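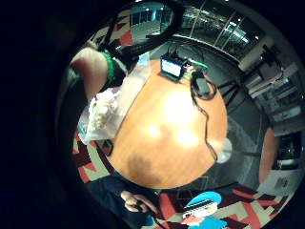 Toy tidying notes, Zaltance common room, v2. Soft toys go off the table and into bins before anything else gets done. Round wooden table only, the one near the glass wall, shelving is on the far side. Keep cables to the rim.

2 min read

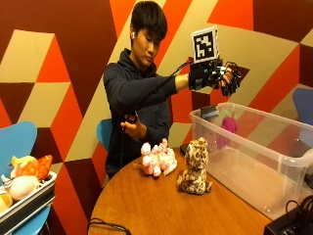
Pink fluffy one and leopard-print cat still out, clear bin on the right.

Bins: clear plastic, no lids. Trays are for overflow, put them on a chair. 12 toys max per bin or the sides bow.
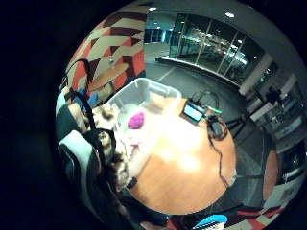
Labels not done yet, will add in July. Spelings in the list need a check too.

Related
- Avton shelf list
- Grewal box sizes
- Nikeck cushion count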